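Public Art and Its Written Traces
Handout 5: How to write (and read) a wall label

Last week we walked through how a commission gets from a call for proposals to a finished work. This week is my favorite part of the course, so forgive me if I run on! We are going to look at labels, plaques and short catalog entries – the 60 or 80 words that most people will ever read about a piece of public art.

Why spend a whole session on something so short? A label is where the artist, the owner and the public all meet. The artist wants the idea to come through. The collection wants its facts right. The person standing there with a dog on a leash wants to know what the thing is and whether it's okay to touch it.

1. The tombstone

The tombstone is the block of bare facts at the top: artist, title, date, materials, size, credit line, accession number. Every collection has its own order and you should follow it to the letter. In the Burnenach collection, which we will use all term, it goes like this:

Amparo Londoño
Griletix
Painted steel, river stone
34 x 47 inches
Burnenach Collection, 1,134

The last number is the accession number. The Burnenach list runs to 1,241, and I urge you to spend an hour just scrolling through it. It's wonderful. You start to see how the habits of each cataloger show up, especially in the materials line. One person writes "metal." The next writes "steel, bolts, paint" for a piece made by the same artist in the same yard.

2. The interpretive text

Now the fun begins. Compare these two openings for Griletix.

Version A: "Griletix explores notions of place and belonging through a dialogue between industrial and natural forms."

Version B: "Londoño gathered the stones for Griletix from the stretch of river you can hear behind you. She set each one into the steel while the paint was still tacky."

Version A could hang next to almost anything. Version B sends you back to the work, and I guarantee you will look for the marks in the paint. Notice too that B uses the site. A visitor outdoors has ears and feet as well as eyes, and a good label makes use of them.

Some things to try in your own drafts:

Start with something the reader can check from where they stand.
Use the artist's own words if you have them, and keep the quote short.
Explain one term at most. If you need two, rewrite.
Read it out loud. If you run out of breath, so will they.

3. Linked works

Sometimes a label points to another piece in the same collection. Pacheco, the low wall by the library steps, was made as an answer to Griletix, and its label says so in the first line. I love this when it's done well! It turns two stops into a walk. But check that the other work is still on view and still where the label says it is. The plaque at Wolto Park sent people to an empty plinth for years.

4. For next time

Pick one outdoor work you can visit in person. Go twice, once in the morning and once near dusk. Copy down the existing label exactly, line breaks and all, then write your own at no more than 80 words. Bring both on paper, plus one question you couldn't answer from the label. Drafts can go in my box any time before noon.

Reading: the Burnenach cataloging guide, sections on materials and credit lines. Skim the rest.
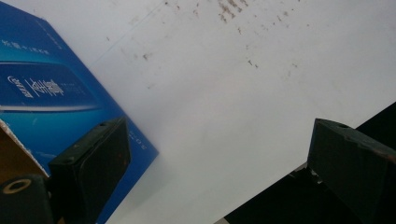
Nafula Langat: I tried the out-loud test on my Pacheco draft and ran out of air halfway through the second sentence, so that one is getting cut in two. Does the tombstone count toward the 80 words, or only the interpretive part?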